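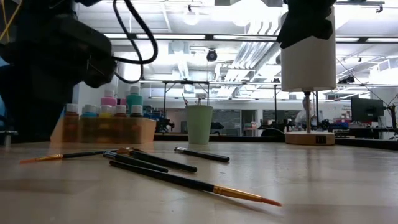

Paints, brushes and the arm at the main bench.

I spent most of June on next year's equipment budget, so I'm writing down where it landed while I still remember the reasons.

The arm stays. I had a quote from Rakden for a newer one and it was a good quote, but the one we have does the work and I would need new mounts and a new controller on top of the price. Maybe the year after.

The big line is a second gripper and a spare set of fingers from Oosthuizen, 2,130 before shipping. Brush handles are thin and round, and I want fingers made for that. I set the ceiling for this line at 3,000, so there is almost 900 left for cables and a better way of routing them. Stisel sells a cable guide I like. I haven't measured for it yet.

Then the small stuff. A bottle holder is 69 from Nutero and I put in for two. Brushes, paint and paper rolls come out of consumables, and I asked for more there than last year. I forgot cups completely and had to go back and add them.

Things I left out: a new table, a second monitor, and the service contract. I went back and forth on the contract. If you run one of these arms and pay for yearly service, I'd like to hear what you get for it.

Orders go in once the budget is signed. Lead time on the gripper is six weeks.

Contact | Copyright, all rights reserved | Back to top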